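Wednesday, bench 2

Picked up the operator station rebuild where Tavion left it. The old station is stripped and the wiring is tagged, apart from two cores at the back that had lost their sleeves. Traced those with the meter and retagged them before lunch.

Contact blocks: checked each one across the terminals, pressed and released, 50 presses apiece. No misses. One terminal screw on the yellow button's block felt rough going in, so I backed it out, cleaned the thread and ran it in again. Fine now. Lucinda wants the torque written on the job card this time.

Drawing from Esunia still shows the old layout with a single button. Sent Apostolos a marked-up copy and asked for a new revision. He thinks up to 2 weeks.

Red mushroom is the stop, yellow is the reset. I'd like them kept well apart on the panel – on the last station people were catching one with a sleeve while reaching for the other. Laid the parts out on the table to get a feel for the spacing before marking anything.
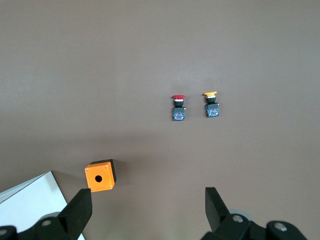
The orange box is small, so it gets one button only. Leaning toward putting the reset in it and mounting the stop on the main panel, but Elli should look at the cable route first.

To do:

- cable glands, ask Leilani what is left in the Bozsik drawer
- legend plates, black on white
- drill bit for the panel holes (the old one chatters)
- job card, torque values

Stopped at 4:30.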